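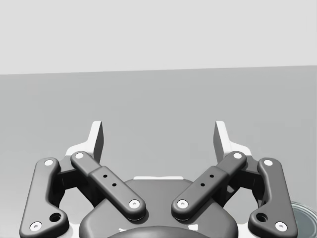 Automation at Ikmont: questions from the packing hall

Last updated Nov 10, 2024

Since we told everybody about the new packing cells, many questions came to the office, some on paper and some in the corridor. I have collected them on this page. If your question is missing, please write to me or leave a note in the box by the canteen. Junaid Bajwa, production planning

What will the robots do?
They take one product from the table and put it in the carton. The first cells will handle cans and jars on the Lakatos line. Filling, labeling and the loading dock stay as they are today.

How many cells are coming?
Two now. If they work well until May, we will ask for two more, so the full plan has 4 cells. There is no decision yet about the Clondisness building.

Will I lose my job?
No contract will be ended because of this project. This is written in the agreement which the company signed with the employee representatives, and you can read the agreement in the HR office. When a person retires or leaves from packing, it is possible that the place will not be filled again. I prefer to say this openly.

Who will work at the cells?
Each cell needs one operator per shift. The operator brings the cartons, clears the stops, changes the finger pads and checks the first pieces after every product change. People who work in packing now can apply first. You do not need a technical diploma.

Is the operator paid more?
Yes, one grade higher, from the day you finish the training. During the training you keep your present pay, including the shift supplement.

How long is the training?
Four days. The first two days are on the computer, with a simulated gripper and table, and there you can make any mistake without breaking something. The last two days are at the real cell with a trainer. All hours are paid as normal working hours. If you work nights, we move you to the day shift for that week and you do not lose the night money.

I am not good with computers. Is this a problem?
I don't think so. The screen has few buttons and the texts are short. Several colleagues from the pilot group had never used such a system before and they passed. You can also repeat the simulator days one time.

Why does the gripper have only two fingers?
For cans and jars two fingers are enough. They close from both sides and the robot lifts. For soft bags we would need another tool, and bags are not in this project.

What is the speed?
In the pilot one cell packed 348 pieces in an hour. The target is 400. Please do not compare this with your own speed at the table. The targets for manual packing are not changed, and the supervisors know it.

Can I put my hand inside to take out a fallen jar?
Never when the cell is running. Press stop, wait for the green lamp, then open the door. Also when the gripper stands open and looks quiet, it can still receive a command. Anybody who is not trained must call the operator.

Will the cell record me?
The camera of the cell looks at the table to find the products. Its pictures are not used to control breaks or performance. This point is also in the agreement, section 4.

What about my back and my wrists?
The cell takes over much of the repeated lifting, and this was one reason for choosing packing first. The cartons must still be brought by hand. We have asked for a lift table and are waiting for the offer.

Is this the same project as "Cement"?
No. Cement is the name of the new stock software. It starts later and has its own page.

Where do I apply?
Take the yellow form from your shift leader or from HR. Give it back to HR, please, and not to me, because I am often in the other building.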